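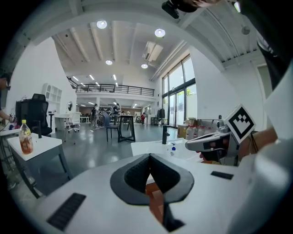

Yeshi Demissie wrote to me that the rubber pads should be changed when they look bad and not before, and that everything else is a waste of rubber. I have read this message several times, because I respect the person who sent it, and I still think it is wrong.

We keep hand-held grippers at Retamal, and I am the one who looks after them. The dark pad in the jaw is the small part that touches the work. It costs very little. Yet most of the bad recordings I had to throw away last winter came from a pad that looked good enough in the morning. A worn pad does not fail in one moment. It lets the object turn a little, the operator presses harder without noticing, and after a week we have taught the robot to press too hard.

So my rule is simple. I change the pads after 1,000 grasps, good-looking or not, and I change both sides together. Yeshi answers that at Steduvville they went far beyond this number with the same pads. It may be true. But they pick up cardboard all day, and we pick up bottles, cups and wet cloths.

The second matter is the square marker on top. Many people treat it as a sticker. I treat it as a measuring instrument. If it is put back with a small twist after a repair, every position that we calculate from it has the same twist, and the file will not complain. I clean the plate, fix the new marker, and then I do the check at the table before anybody records. The check takes 2 minutes. In July I skipped it once and we lost 390 recordings from the Adimo job. I had to explain this to the customer myself, and I did not enjoy it.

The maintenance sheet from Prosach has 35 lines, and I understand why operators do not like it. I would cut most of them gladly. The line for the pads and the line for the marker I would keep, with a signature beside each, and mine is the first signature on the sheet for next month.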